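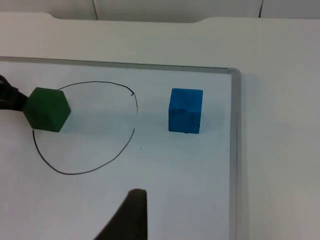 A whiteboard on a table, with a green block, a blue cube and a line drawn by hand in black.

PRESS RELEASE

Flumus brings its meeting course Trilla to small companies in Padby

PADBY, April 2018. The training company Flumus announces today that its course Trilla will be offered in Padby starting in June. The course is made for small companies which want to have shorter meetings and to remember afterwards what was decided in them. Registration is open from today, and the first groups will be kept small so that every participant can lead at least one meeting during the course.

Trilla was first developed together with Marinho, a family company which repairs and sells kitchen equipment for restaurants. At Marinho the weekly meeting of the workshop and the office had a planned length of 60 minutes, but it often continued into the lunch break. The employees were not against meetings. They complained mostly that the same question came back each week, because it was not written down who should answer it.

After the course, Marinho reduced the weekly meeting to 30 minutes. The company also decided to keep one open page with all unanswered questions, and beside each question stands the name of one person only. The page is read aloud at the start of the meeting, before any new subject is allowed.
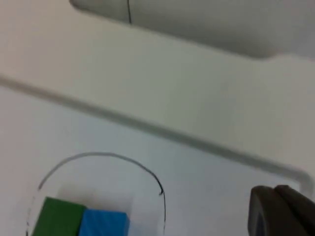 This habit of reading aloud is a part of the course which some participants find strange in the beginning. In our experience it becomes normal after a few weeks. People who arrive late can follow the discussion more easily, and new employees learn the names of customers and suppliers without a special introduction.

The course has two parts. The first is one full day, where the participants work with the agenda of their own company. They are asked to bring the notes from their last three meetings, also if the notes are bad or if there are none. The second part takes place four weeks later and is half a day. Between the two parts, a trainer from Flumus visits one ordinary meeting in each company and gives written comments. The trainer doesn't speak in the meeting.

Trilla does not require any software, and Flumus does not sell any. The participants may use paper, a shared document or a board, according to what they have at work already. Companies which use a calendar program are welcome to continue with it.

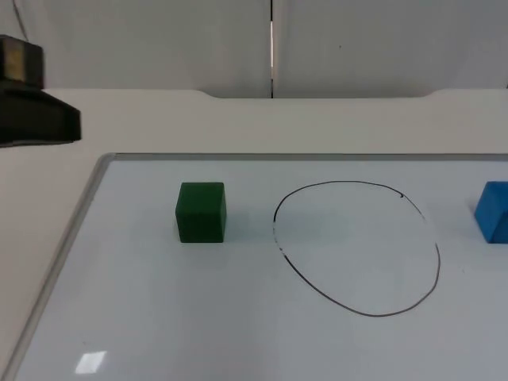
By Salim Rugemalira
Press Officer, Flumus

For many small companies the greatest difficulty is the person who leads the meeting. Often it is the owner, and the owner is also the person who has the most to say. During the course the role of leader goes to a different participant for each exercise, and the owner must ask for permission to speak in the same way as the others. We have received both laughter and some protests for this rule, and we will keep it.

Another subject is the meeting that should not take place. Before each meeting the participants write one sentence which says what must be decided. If they cannot write the sentence, they are advised to cancel and to send a message instead. One office manager who followed an earlier group wrote to us that she canceled her Monday meeting three times in a row, and that on the fourth Monday she was asked by her colleagues to please have it again. It is now held every second week, and it has a fixed end.
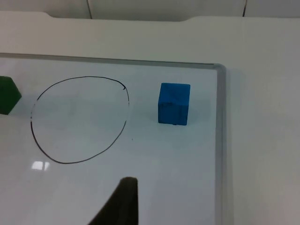 Photo: Flumus

Padby was chosen because a number of companies from the town have until now traveled to our courses in other places, and for a company with only a few employees a day of travel is a serious cost. The lessons will be given in English. Participants who prefer to write their exercises in another language can do so, if the rest of their group understands it.

Each group has space for 12 participants. A company can send two or more persons, and we recommend that at least one of them is not a manager. The price is $100 per person and covers both parts of the course, the printed material and the visit of the trainer. Lunch is included on the full day. Please inform us about allergies when you register.

Companies which register before the end of May can choose their group first. Registrations after this time will be placed where there is still space.

About Flumus
Flumus gives courses in meetings, note taking and everyday written communication for small companies and associations.

Press contact
Salim Rugemalira, Press Officer, Flumus
Interviews by telephone or in person can be arranged on request.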